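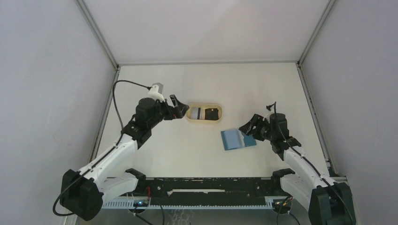

Notebook > Policy coding > October

Coded the Mirkuvthorpe council debate on clinic buffer zones, 11 speeches. Scheme unchanged: for, against, procedural. Two speakers argued only about signage - filed as procedural, may need a fourth code.

Jostuvside consultation: 900 responses, of which 80 are the same template letter. Kept them, flagged in column F. Agreement between coders on the first batch 69 per cent, too low. Redo "conscience" against the Kitport wording before the next batch.

Sign up for the Yen newsletter. You can unsubscribe at any time.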